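Tabletop sorting

Tabletop sorting is the habit of putting a mixed lot of small household things into order on one flat surface, using whatever bowls, cups and trays are close by. People also call it a table sort or, in my aunt's old building, "doing the bowls." I've been keeping notes on it for years, and this entry is my attempt to get them all in one place (Li-hua Poon has already fixed my spelling twice, bless her).

Name and background

I first heard "table sort" from Xolani Hendricks, who ran the Sunday swap at Sakville when I lived up the street. The swap took in boxes of odds and ends from kitchens and playrooms, and everything got tipped out and sorted before the doors opened at noon. One winter they got through 413 boxes — I still have the notebook page! Khurram Bugti thinks the word is older and came over from the laundry trade, and he may well be right, but I haven't found it written down anywhere.

What gets sorted

Pretty much anything that fits in a hand. The classic lot is a mix of kitchen bits, toys and a tool or two, the kind of stuff that collects in the drawer under the phone. Sponges turn up constantly. So do small balls, toy food, single cups that have lost their set, and at least one pair of something with handles that belongs in the garage.

Containers

Bowls are the old favorite, and I love them, because you can drop a thing in without looking too hard. Color does most of the work here. If the orange bowl means toys and the purple one means kitchen, you never need a label. A tray with low walls is better for anything that has to stay standing, like a bottle, and a cup is fine for little things as long as you remember what you put in it (I don't).
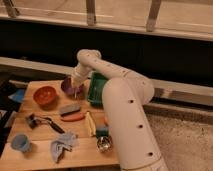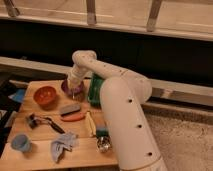
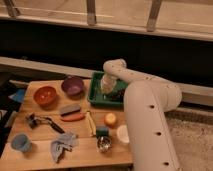

Gray and orange side by side near the middle of a light wooden table, with the bowl at the back left.

Most sorters keep the containers along the far edge and leave the near part of the table for the loose things. Ming-te Poon does it the other way around, with the bowls right up against her stomach, and she's faster than I am, so I can't say much. Her rule is that nothing gets picked up twice. Mine is that anything can get picked up as often as it likes until lunch.

Methods

There are two main schools. In the by-kind method you pull out all the cups, then all the toys, and so on until the table is bare. In the by-home method you ask where each thing lives and sort by room, and this is the one I'd give to a beginner with a drawer of 20 or 30 things. It's slower at first, but you can carry each bowl straight to where it needs to go.

Tien-fu Man uses a mix of both and calls it the Relura sort, after the street he grew up on. Big things go first, by kind, and then the small leftovers go by home. He once did nearly 500 pieces this way in an afternoon, mostly building bricks, with the radio on.

The leftovers

Every sort ends with a few things that fit nowhere. At Sakville these went in a shoebox called the Choi box, and it was opened again after 14 days. If you still couldn't say what a piece was for, out it went. I've kept mine going a lot longer than that — there's a brass hook in there I'm sure belongs to something in the hall closet.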